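Omodwood Business Research Network
Home | Surveys | Take part | Reports | Contact

Last updated: December 26, 2022

Call for participants: family firms and the next generation

We are looking for owners and managers of family businesses who are ready to answer questions about handing over the company. The study is carried out by our office in Omodwood together with our partner office in Stumstead.

In our last round we received answers from 862 firms. Many of them wrote that they have a plan for the handover, but when we asked if the plan is on paper, a big part said no. We would like to understand this better. With the new round we want to speak with people directly, and for this we need 250 firms for the questionnaire and 19 of them for longer interviews.

Who can take part

Your firm can take part if members of one family own more than half of it, and if at least two generations of the family work there now or worked there before. The firm must have six employees or more, family members included. The branch is not important. We welcome bakeries, transport firms, builders, machine shops, hotels and all others. Firms that were sold to an outside owner can not be included this time.

We ask for two persons from each firm, one from the older generation and one from the younger. If only one of them wishes to answer, please write to us anyway and we will see what is possible. Brothers, sisters, cousins and persons who married into the family are also welcome.

What you will do

The questionnaire is online and takes less than one hour. You can stop and continue on another day. The questions are about who decides what, how the salary of family members is set, training of the younger ones, and what happens when there is a disagreement. There are no questions about exact profit.

The interviews are held at your workplace or by telephone – you choose. Each person is interviewed alone, and we do not tell one family member what the other one said.

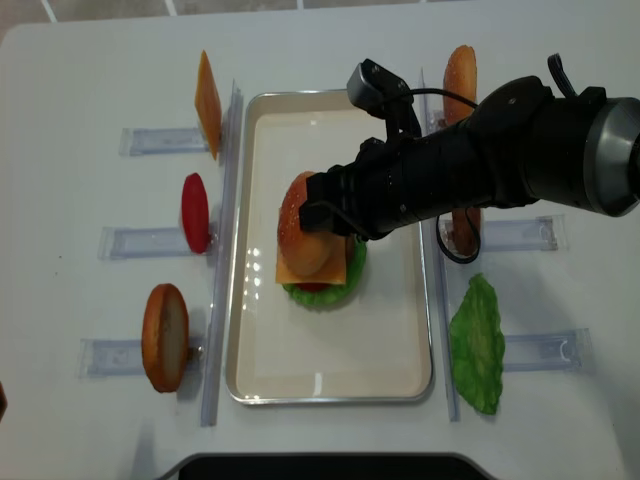
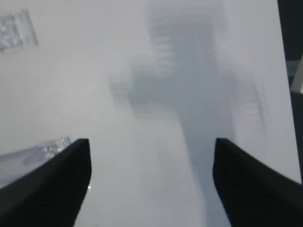
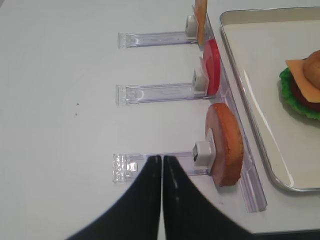 What you receive

Every firm receives a short report in which its own answers are compared with the average of all firms. Persons who give an interview are also invited to a closed meeting in Stumstead in August, where the first results are discussed. Travel costs are paid back against receipts. We do not pay for the questionnaire.

Your data

Names of firms and persons are removed before the analysis starts. You may leave the study at any time, also after the interview, and then your answers are deleted. The work is paid for by the Ahonen Fund, which does not see the single answers.

How to apply

Please fill in the form on the page "Take part", or send us a letter with the name of the firm, the year it was founded and a telephone number. Mention if you prefer the interview, the questionnaire or both. We answer every message, but during the holidays it can take a little longer.

Related items
Report: Who sits on the board of a family firm?
Tronatex: four cousins and one factory
Notes from the Omodwood owners' evening
How we choose firms for our surveys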